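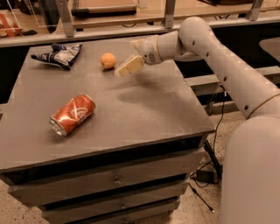
# Varkero Classroom Movement & Rhythm Kit

We put the first Varkero kit together for a single elementary music room, mostly out of things we were already lending to teachers and never getting back. That was a good sign, we thought! It has grown since then, and the version on this page is the one most schools order now: everything a music teacher needs to run a movement and percussion lesson with a full class, in one rolling tote that fits under a piano or in the bottom of a supply closet.

If you teach dance and music together, or you are a classroom teacher who has been handed the music block and would like something friendlier than a stack of recorders, this is a comfortable place to begin.

## What comes in the tote

- 20 pairs of rhythm sticks, one smooth and one ridged in each pair
- 20 nylon movement scarves in four colors
- 14 egg shakers, soft-sounding
- Six hand drums in three sizes, with mallets
- Two tone blocks with beaters
- One pair of finger cymbals
- One Pulo floor drum (more on this below)
- 100 lesson cards in a hinged box, sorted by grade band
- A zippered mesh bag for the mallets and beaters, which would otherwise spend the school year under the radiator

The scarves are machine washable on cold. Please hang them up afterward and keep them out of the dryer, where they go stiff and a bit sad.

## The Pulo floor drum

The Pulo is the piece people write to us about. It stands low enough that a kindergartner sitting cross-legged can reach the head comfortably, and it is wide enough for four children to play at once without bumping elbows (well, mostly). The sound is warm and short, so you can talk over it. We went back and forth for a long time on the head material and settled on a synthetic one, because the natural skin went slack every time the weather turned humid and not every school has air conditioning in June.

The feet are rubber and can be replaced. A spare set is tucked inside the shell - reach in from underneath and you will find it in a little cloth pouch.

## The lesson cards

Each card holds one activity, with the setup on the front and two or three variations on the back. There is no set order. Some teachers work straight through a grade band and others pull a card on the way in the door, and the cards are written to be fine with either.

The kindergarten cards lean on echo clapping, walking and freezing, and scarf work. By third grade there is a good deal of layering, where one group keeps a steady beat and another moves or plays against it. The fifth grade cards include short pieces that a class can polish for a concert, with simple notation for the drum and tone block parts. You will not need to read music for anything below fourth grade.

We also print a Spanish edition of the cards. Just mention it in the notes when you order and we will swap the box at no charge.

## Sizes and options

**Standard kit.** As listed above. Suits a class of 20.

**Half kit.** Ten pairs of sticks, ten scarves, seven egg shakers, three hand drums and the full card box. No Pulo, though you can add one.

**Brellenent bundle.** The standard kit plus the Brellenent stand, a folding rack that holds all six hand drums upright where the children can reach them. It takes up a bit of floor, so do measure first. It folds flat for concerts and assemblies.

## Ordering and shipping

Schools and studios are welcome to use a purchase order. Orders over $500 ship free within the lower 48 states, and smaller ones go at the carrier's rate. The standard kit travels in two boxes, and they do not always arrive together, so please give the second one a couple of days before you worry.

Quotes for several rooms or a whole district are handled by our sister office, Sivakumar Arts Supply, and the pricing there is kinder than what you see here.

## Repairs and spare parts

Sticks splinter, shakers get stepped on, and somebody's dog will eventually meet a mallet. We sell every piece of the kit on its own, in any quantity, and we will keep doing so for as long as we make it. Drum heads can be changed at home with the key that comes in the mesh bag. If you would rather have us do it, mail the drum back before summer break and it will be home again in time for the first week of school.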